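**Numska leather care cream, 617 ml tub**

Numska is a soft cream for smooth leather, made by Skundau. It feeds the leather and gives back a quiet shine. It can be used on sofas, bags, shoes and car seats. Please do not use it on suede.

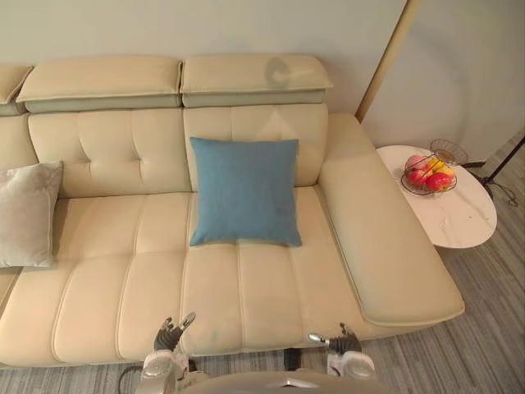
*Cream leather sofa with adjustable headrests.*

First remove the dust with a dry cloth. Then put a little cream on a sponge and spread it in small circles. One tub is enough for roughly 10 treatments of a large sofa. Wait six hours before you sit.

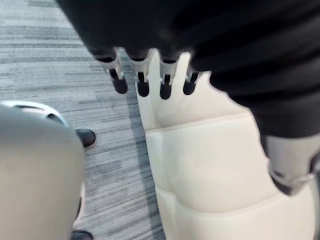 If the leather is old, it will drink the cream quickly and you may need a second layer on the same day. Always try it first in a hidden place. The smell is light, a bit like wax, and goes away by the evening. 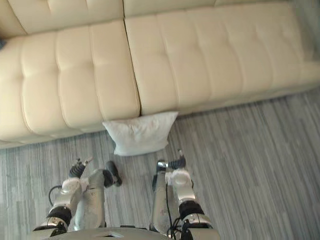

**Jundix Home Care Department**

We also keep the smaller tub of 367 ml, with the same recipe. The sponge is sold separately. For questions on colour, please write to Omolara Uzor, who answers in English and French.
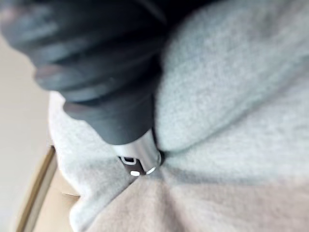
Store the tub closed, in a cool cupboard. Do not let the cream freeze, as it becomes grainy and is then difficult to spread. It is for leather only, so if your furniture has metal parts, polished and silver in colour, wipe the cream off them with a dry cloth before it sets.

Label text last changed: October 2020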